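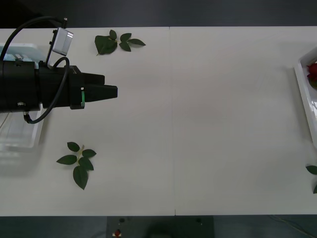 Relatório intercalar de progresso: compostagem de resíduos verdes nos cemitérios de Flaltano

Destinatário: Fundo Dalten, linha de apoio a resíduos locais
Período: da assinatura do acordo até ao fim de novembro
Responsável pela execução: Noemi Gentile

1. Ponto de situação

O projeto está em funcionamento no cemitério de Palten e só aí. A candidatura previa dois cemitérios nesta fase. O segundo continua sem data de arranque, e não vejo vantagem em inscrever uma no cronograma enquanto a autarquia não disser quem paga o transporte das aparas. Já ouvi três versões diferentes e nenhuma por escrito.

Em Palten foram colocados 21 contentores para restos de flores, ramos e coroas desmanchadas, dos quais nove ficaram junto às entradas. A distribuição seguiu a planta da candidatura. Os contentores das entradas enchem depressa com tudo o que as pessoas trazem na mão, incluindo garrafas e sacos. Os do talhão norte recebem pouco, mas o que recebem serve. Propus trocar parte deles de sítio e aguardo resposta.

2. Quantidades

Entraram na zona de compostagem 453 kg de material verde pesado na balança do armazém. Depois da triagem ficaram 229 kg. O resto seguiu para indiferenciados, como seguia antes de haver projeto.

Peço que estes números sejam lidos com reserva. O material foi pesado tal como chegava, e um molho de crisântemos encharcado pela chuva pesa muito mais do que o mesmo molho em agosto. Não fizemos correção de humidade, porque o método indicado no caderno de encargos não a pede. Qualquer taxa de desvio calculada sobre esta base vai parecer mais exata do que é, e preferia que não aparecesse num gráfico.

Falta também um termo de comparação. Ninguém pesou os resíduos verdes de Palten no ano anterior. O valor de referência da candidatura veio de uma estimativa por volume de carrinha, feita para outro fim, e não consegui reconstituir a conta.

3. Contaminação

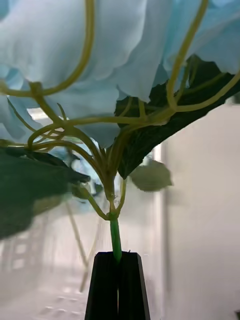

A triagem consome a maior parte das horas pagas pelo projeto, ao contrário do que estava orçamentado. Contávamos com fitas, celofane e espuma floral, e tudo isso apareceu. O que pesa mais no tempo são as flores artificiais. Peças como esta, com pétalas azul-claras onduladas e hastes finas verde-amareladas que lembram arame revestido, entram no contentor misturadas com folhagem verdadeira e têm de ser puxadas à mão. Quando as hastes se enrolam nos ramos, acaba por sair metade do ramo com elas. Se passarem para o triturador, ficam fragmentos no composto que nenhum crivo nosso retém.

A empresa Ahn, que forneceu o triturador, garante que a máquina aguenta «contaminação ligeira». Perguntei o que entende por ligeira e recebi a mesma brochura que já tinha. Até haver uma definição, só se tritura material revisto duas vezes, o que atrasa tudo.

4. Sensibilização

Afixaram-se cartazes em todos os contentores e deixaram-se folhetos na receção. O plano de atividades pede que se demonstre o efeito desta campanha. Não consigo demonstrá-lo. A fração rejeitada baixou nas semanas seguintes, é verdade, mas foram semanas de pouca visita. Em novembro, com os Finados, voltou a subir, e os cartazes estavam todos no lugar.

O cartaz atual diz «resíduos orgânicos». Várias pessoas perguntaram na receção se a cera das velas contava. Sugiro «só flores e folhas verdadeiras», em letra maior, e dispensava o logótipo de meia página.

5. Composto

A primeira pilha ainda não está madura. A temperatura subiu no início, desceu cedo de mais e obrigou a revirar duas vezes. Suspeito de falta de azoto, com tanto caule lenhoso, e juntámos relva cortada. A análise laboratorial só será pedida quando a pilha estabilizar, pelo que a entrega de composto aos canteiros municipais, anunciada para este período, não aconteceu. Parece-me prudente não a anunciar outra vez antes dos resultados, em particular os relativos a resíduos de pesticidas. As flores de corte trazem-nos com frequência e a candidatura não lhes dedica uma linha.

6. Execução financeira

A rubrica de pessoal está acima do previsto por causa da triagem. A de transporte está quase intacta pelo motivo indicado no ponto 1. Solicito autorização para transferir verba da segunda para a primeira. A rubrica de comunicação tem saldo e, pelo que ficou dito, não recomendo gastá-lo em mais folhetos.

7. Próximo período

Mudança dos contentores, se for autorizada. Novo texto nos cartazes. Pesagem com registo do estado do material (seco, húmido, encharcado), para que a próxima série sirva para alguma coisa. Resposta escrita da autarquia sobre o segundo cemitério; sem ela, proponho retirar esse objetivo do acordo e rever o financiamento em conformidade.

Anexos: folhas de pesagem, mapa dos contentores, correspondência com a Ahn.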